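ETHAM TRAIL RELAY
Minutes of the November planning meeting

Held in the upstairs room at Nonow Sports, 7:00 p.m.
Chair: Kristaps Kazlauskienė
Present: 13 members. Apologies received from the medical lead and the bus coordinator.
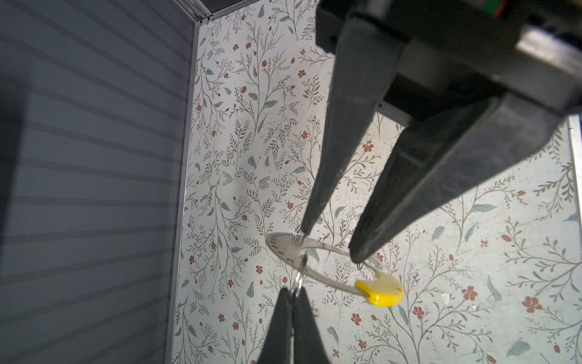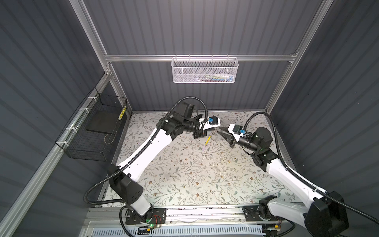 1. Minutes of the last meeting

Approved with one correction. Under item 4, the second relay exchange should read "north side of the Kumotus bridge," not south side. The map on the website has the right location.

2. Entries

The relay had 279 finishers this year across all divisions. The mixed division filled first and the masters division did not fill. The chair proposed moving unused masters spots to the mixed division four weeks before race day. After some discussion this was changed to three weeks, to give club captains time to finish their rosters. Agreed.

Entry fees stay the same for next year. The late fee was left open until the bus quote comes in.

3. Course

The parks office has told us the lower meadow path will be closed for drainage work and may not reopen before the race. Two options were looked at:

Option A: keep the start where it is and send leg 1 up the service road, joining the old course at the quarry gate. Adds a steep climb in the first mile.

Option B: move the start to the school field and run leg 1 along the river. Flatter, but it needs a road crossing with a marshal on each side and a permit from the town.

Most of those present preferred Option B. The concern with Option A was the narrow section at the quarry gate, where the field would still be bunched up. The chair will ask the town about the permit and report back. If it is refused we go with Option A and start in two waves.

Leg 3 will be remeasured. Several teams reported it came up long on their watches. The wheel measurement from last spring is on file, but it was taken before the path was rerouted past the pump house.

4. Exchange zones

Complaints again about crowding at the second exchange. Waiting runners were standing in the lane and incoming runners had to call out to get through. It was agreed to lengthen the zone by 15 yards, rope off the spectator side, and have one marshal read bib numbers up the trail with a bullhorn.

Teams must still hand over inside the marked zone. The penalty stays at one minute.

5. Timing

Stankevičius Timing has offered to do next year's race on the same terms. Their results were posted promptly, but two teams were listed in the wrong division until the next morning. The error came from our entry spreadsheet. Entries will be checked against the division list before the file is sent. Offer accepted.

6. Water and food

Cups ran out at the first exchange just after 10 a.m. Order one more case per station. Soup at the finish was popular and will be repeated. The bakery is willing to donate rolls again but needs a firm number a week ahead.

7. Shuttle bus

The last bus back from the third exchange left before the slowest teams had come through. The schedule will be pushed back by half an hour. A quote for a second bus has been requested.

8. Other business

Lost property: one gray jacket, a pair of gloves and a car key are still at the Nonow front desk. Anything left after New Year goes to the thrift store.

A member asked about a junior relay on a shorter loop. Put on the agenda for next time.

Meeting closed at 8:40 p.m.

Related items
Relay rules and divisions
Course map and exchange locations
Results archive
Marshal sign-up
Minutes: October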